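Tape left too long on the table — how do you remove the glue?

Home forum > Sewing and craft rooms > Tables and surfaces

teapot_and_thread
Wemuvport
Hello everyone. I hope I am in the correct section. I have an old table in my sewing room which I use for cutting and for arranging quilt blocks. In the autumn I marked squares on it with masking tape, the cheap cream-coloured kind, so that I could keep my rows straight. It was meant to stay for one weekend. It stayed for the whole winter, next to the heater.

Now the paper part of the tape tears away in very small pieces and the glue remains. It is grey already from dust and it catches the fabric. The table has a painted top, I do not know which paint, it was painted before I bought it. What should I try first? I would prefer not to paint it again.

Also, if I want squares again, which tape should I buy?

millpond
Warm it with a hair dryer on the low setting, and lift the tape slowly with a plastic card. Go one hand's width at a time. For the glue that remains, cooking oil on a cloth. Leave it 20 minutes, wipe, then wash with dish soap. The soap is important, otherwise you will have oil on your cotton.

greyjay_sews
Gakgate
I agree with the hair dryer but not with the oil. If the paint has any cracks the oil goes under it and you will have a dark line forever. I did this to a kitchen shelf. Try mineral spirits in a corner first, on the underside edge where the colour is the same.

millpond
Mineral spirits will soften many old paints. I would never begin with this on a top when I don't know what the paint is. Oil is slow but it is kind.

greyjay_sews
That is the reason I wrote "in a corner first". The shelf is still ugly, I am looking at it while I type.

plainhem
Before either of those, try more tape. I mean it seriously. Press a fresh strip on the old glue and pull it away quickly. Old glue often prefers the new tape to the table. It does not take everything, but it takes perhaps half, and it costs only a bit of tape.

teapot_and_thread
Thank you all for the quick answers. I tried the fresh tape from plainhem and it worked better than I expected on the long lines. In the places where two strips crossed it did nothing, there the glue is thicker. I will test the oil at the back edge tomorrow, and the spirits at the other end, and write what happened.

kettle_on
About the second question. It is the sun and the heat which do the damage, more than the days. I had painter's tape on a basement table for a very long time and it came off like a sticker. The same roll on a windowsill was finished in two weeks. If your heater stands beside the table, I would move the heater before I spent money on a better tape.

plainhem
The store at the harbour, Yousafzai Hardware, sells the blue one and also a low-tack one from Drorard. The Drorard costs 11 dollars a roll, and to my taste it is too weak. It lifts at the ends when you pull fabric over it. The blue is better for a table where somebody is working.

millpond
I use the Drorard and I like it. It lifts at the ends if you stretch it while you lay it down. Put it down without pulling, press with the side of the thumbnail, and cut the ends with scissors instead of tearing.

plainhem
I do all this. It lifts.

greyjay_sews
Another possibility: put no tape on the table at all. Cover the table with kraft paper from the roll, fold it over the edge and fix it underneath, and then make your lines on the paper. When the paper is dirty you throw away the paper and the tape together. I have done so for nearly 10 years and I have never cleaned glue in that room.

teapot_and_thread
Does the paper not move when you slide the blocks? And can you press with the iron on it? I have a small wool mat but I am lazy to take it out every time.

greyjay_sews
It moves if it is loose. I pull it tight in both directions and fix it in the middle of each side first, then the corners. It will wrinkle in humid weather and flatten again, mostly. For ironing please take out the mat. The paper itself can tolerate a quick pass, but the tape becomes soft and then you have the same problem, only on your iron.

kettle_on
With paper you could also use a pencil and a long ruler, and buy no tape. I don't understand why everybody must have tape.

greyjay_sews
Pencil rubs onto white fabric. Ask my niece's baby quilt.

kettle_on
A hard pencil does not. But I accept that a blue line is easier to see in the evening.

teapot_and_thread
The report from my test, as promised. The oil needed two rounds, and the glue came off in soft crumbs. No dark line so far, but the paint there has no cracks. The spirits were faster, and the cloth became slightly cream-coloured, so some paint came with it. I will continue with the oil, sorry greyjay_sews. At the crossings I used the plastic card after the oil and it was fine.

I am not yet decided between tape on the surface and tape on paper. My other doubt is how exact the lines should be. My blocks are 10 inches and my last squares were not all equal, which annoyed me each time I looked at them. Do you measure every strip?

millpond
Measure from one edge only, always the same edge. If you measure from the last strip, every small mistake is added to the next one. Mark both sides of the table with a pencil dot, then lay the strip from dot to dot.

plainhem
I measure the two outside lines and the middle one. The others I do by eye. They are guide lines, you are not sewing along them. Some squares taped in blue, none of them perfect to the millimetre I think, and they would be completely sufficient for blocks: 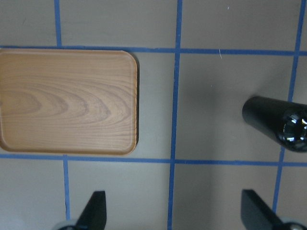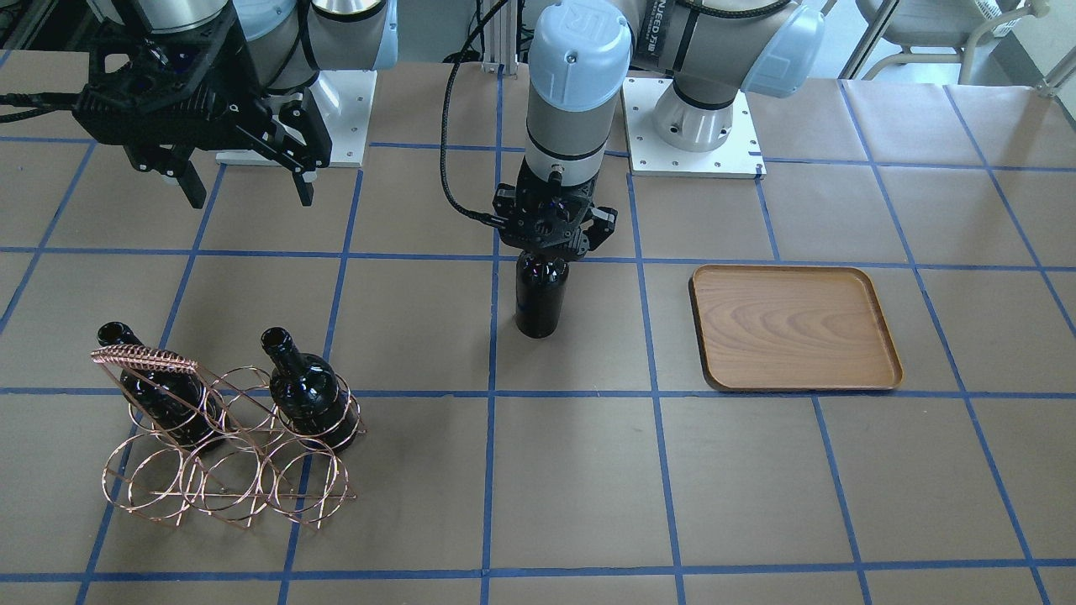
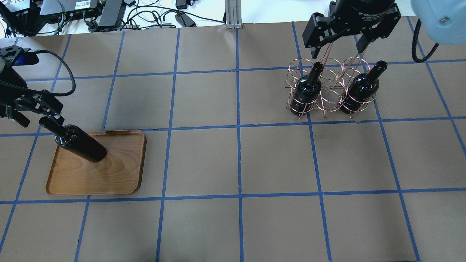
greyjay_sews
By eye is fine until you make a quilt with sashing. Then the error travels along the row, and at the end you have a strip which is too short and you blame the iron. I stay with millpond here. Dots on both sides.

plainhem
I have made sashing by eye many times. You trim when you sew, not when you arrange.

millpond
If the squares are larger than the blocks by a finger, both of you can be happy. The block sits inside the square and the line only shows if it is turned. For a 10 inch block I make the squares 11.

teapot_and_thread
Squares of 11, I had not thought of it. I always tried to make them the same size as the block, and then the fabric covered the lines and I could not see anything. I have bought a roll of kraft paper and one roll of the blue. The heater is now under the window.

kettle_on
Does anybody know if the brown paper gives colour when it is damp? I spray my blocks with starch and some of them are white.

greyjay_sews
Mine has not, but I starch at the ironing board and let them dry there. I would test with a scrap overnight.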